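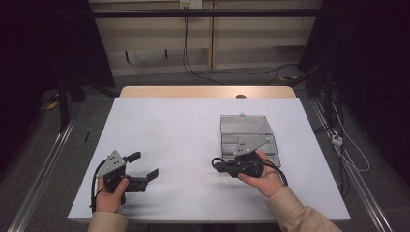 Vormachen ist noch nicht beibringen

Seit April läuft bei Mevau der Versuch, über den an dieser Stelle schon zweimal in einem Nebensatz die Rede war. Zwei Handgreifer, ein weißer Tisch, und jemand macht damit vor, was später ein Roboterarm allein können soll. Kleinteile umsetzen, Deckel öffnen, Fächer bestücken. Das Programm dahinter heißt Cledumska und soll aus den Vorführungen lernen, ohne dass noch jemand eine Bahn programmiert. So steht es jedenfalls im Angebot.

Ich habe mir einen Vormittag lang angesehen, wie das geht, und bin mit mehr Fragen heimgefahren als hin. Dass man einem Gerät etwas zeigt, statt es ihm in Koordinaten zu diktieren, leuchtet mir ein. Wer einmal erlebt hat, wie lange bei uns in Tillberg die Umstellung auf eine neue Schachtelgröße gedauert hat, wünscht sich das sofort. Nur ist das Zeigen eben auch Arbeit, und zwar eine, die in keiner der Rechnungen auftaucht, die ich bisher gesehen habe.

1.441 Vorführungen sind laut Hamdia Teshome inzwischen aufgezeichnet. Davon waren 48 nach einer ersten Durchsicht unbrauchbar, meist wegen Aussetzern bei der Lageerfassung. Das klingt wenig. Auf die Frage, wie viele der übrigen wirklich gut sind, gab es allerdings keine Zahl, und ich fürchte, es gibt auch noch kein Verfahren, mit dem man sie ermitteln könnte. »Geschafft« heißt im Protokoll, dass das Teil am Ende dort liegt, wo es liegen soll. Ob die Hand davor dreimal gezögert hat, steht nicht drin. Gelernt wird das Zögern womöglich trotzdem.
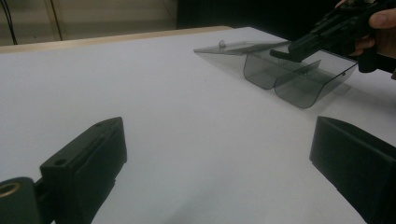 Besonders mühsam sind die Schachteln mit Klappdeckel und durchsichtigen Wänden. Mit den Fingern öffnet man so etwas nebenbei, mit zwei Greifern wird daraus eine Übung für Geduldige. Man spürt den Widerstand nur über den Griff, und die Kanten sind gegen eine helle Platte schlecht zu erkennen. Urmila Dwivedi, die von den Vorführenden die ruhigste Hand hat, braucht nach eigener Auskunft 6 Anläufe, bis sie an einem neuen Behälter flüssig arbeitet. Die Anläufe davor werden mit aufgezeichnet. Über die Frage, ob man sie verwenden oder wegwerfen soll, ist man sich in Mevau uneinig.

Berhanu Abera, der den Versuch leitet, hält meine Bedenken für verfrüht. Unterschiedliche Menschen, unterschiedliche Griffe, das sei ja gerade gewollt, sonst lerne der Arm nur eine einzige Bewegung auswendig. Mag sein. Mir hätte es trotzdem gefallen, wenn neben den gelungenen Läufen auch ein misslungener des Arms gezeigt worden wäre. Zu sehen gab es eine Zusammenstellung auf dem Bildschirm, und Zusammenstellungen gelingen immer.

Offen ist für mich außerdem, wer künftig vormacht. Die Arbeit mit den Handgreifern geht auf die Handgelenke, das hat mir Ok-hee Sun unaufgefordert gesagt. Nach einer Stunde werde sie ungenau. Eine Pausenregelung gibt es bislang nur mündlich. Bevor wir in Tillberg einen solchen Tisch aufstellen, möchte ich sie schriftlich haben, dazu eine Aufstellung der Stunden, die von der Packerei dafür abgezogen werden.

Der Zwischenbericht ist für den 18.5.26 angekündigt. Wer vorher Fragen an die Gruppe in Mevau loswerden will, schickt sie bitte an Tsehay Gebretsadik, sie sammelt und leitet weiter. Meine sind schon dort, es sind 5.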